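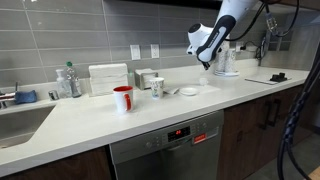 Gripper trials at Sovedgate: notes from the second round

23 May 2023
Print this page | E-mail this page

The second round of gripper trials has now been completed at the Sovedgate kitchen. Two units were compared on the same arm and with the same controller settings: the Pringle, a two-finger parallel gripper, and the Gekik, which has softer pads and a wider opening. Each was given 60 attempts at lifting a paper cup and 60 at lifting a mug by its handle.

The Pringle proved the more dependable of the two on mugs. Paper cups were a different matter, as its lowest force setting still dented the rim. The Gekik completed 81 of its 120 lifts and marked very few cups, although it was slow to close.

Consuelo Correa has asked that saucers be included next time. I should expect both units to find them difficult, given how little clearance there is beneath the rim. Cable routing also requires attention before July. The Gekik lead is 700 mm long and pulls at the wrist when the arm turns fully to the left.

Settings files may be requested from me at the Sodetton office.

Elspeth Paterson

Contact | © 2023 Elspeth Paterson | Back to top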